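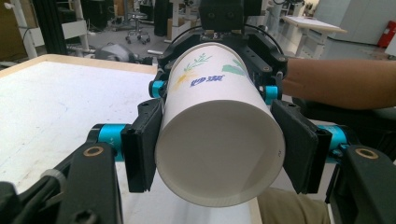

Paper Cups and Other Small Things: a Gallery from the Cupboard

Posted in: Home & Table > Collections > Paper and Card

My name is Catrin Watkins on this site, because that is the name I got when I married, but I grew up in another country and English is my third language. Please be patient with my sentences. I keep a collection of paper cups. I did not plan it. It started in December, when I cleaned the tall cupboard in our house in Hunderside and found a shoebox of cups which I had been saving since my student years.

Now there are 282 of them, and I have decided to put them on this page little by little. Today it is only one cup with picture. The others are in the notes further down, and they will get their pictures when I have sorted them.

The cup at the top of the page

White paper, with a print on the outside. The name is 妙潔, two characters in blue, quite bold and round. I like very much the thin green leaves over the name, they are drawn with a light hand. There is also a little yellow, like one stroke of a brush, and a pale green patch like a leaf further to the right.

Inside it is plain white. Only on the wall near the rim there is a very small mark which looks to me like a number 2. I have seen small marks in other cups also, and I would be glad to learn how to read them. Perhaps it is for the factory, but I am only guessing.

A friend gave me a sleeve of these cups when she moved to a smaller flat. I use them for guests in the garden and I have kept one clean for the box.

Notes on the cups which wait for their turn

The Sisia cup. It is from a small café by the station, already closed. Dark red, one line of gold under the rim. The gold comes off if you rub it, so I don't rub it.

The Jarman cups. Jarman was the bakery in our street, and every winter they changed the print. I have four winters, but the one with the birds has a coffee stain which I could not remove. I keep it anyway.

The Varnadlow fair cup. Very thin paper. It was made for cold drinks and somebody gave me hot tea in it. The bottom became soft before I finished. The print is lovely, a row of tents in orange and blue, and you can still see all of them if you turn the cup slowly.

The hospital cup. Plain, no print at all. I drank water from it when my daughter was born. My husband says it is not a collection piece, and I say it is the first piece.

The cone cups. I have a few of the pointed sort, for water machines. They don't stand, so I put them one into another and lay them in a long biscuit tin.

How I keep them

I rinse the cup quickly with cold water and let it dry with the mouth down on a tea towel for one night. After this I write the place and the year on a slip of paper and put the slip inside. Never write on the cup itself! I did this with my first ones and I am sorry for it now.

I stack only cups of the same size. If you push a wide cup into a narrow one, the rim of the narrow one opens at the seam, and it can't be repaired so nicely. Between the cups with delicate print I put a piece of baking paper.

The cupboard must be dry. In our old flat I had them under the kitchen sink and I lost a whole row to damp.

On a forum I read about a gentleman with 4,000 cups, all in a catalogue. I don't think I will go so far, my cupboard has only two shelves for this purpose and one of them I share with the Christmas plates.

Page last changed on 4 March 2021.

We use cookies to remember your settings and to count visits. By continuing to read you accept this. Manage my choices

Tags: paper cups, printed card, tableware, small collections

Comments (4)

moorhen_lane
I remember the Jarman bird cups! My mum had them on the window sill with cress growing in them. If I find one without a stain I will send it to you.

Petra B.
The leaves on the first one are so pretty. I throw these away without looking. Do you also take lids?

Catrin Watkins
Thank you Petra. No lids for the moment, I have no room. And moorhen_lane, I would be very happy, please write to me through the contact page.

oldtins
My beer mats stand at 1,033 and my wife has stopped speaking about it. Biscuit tins are good but put some dry rice in a little bag at the bottom, it helps against damp.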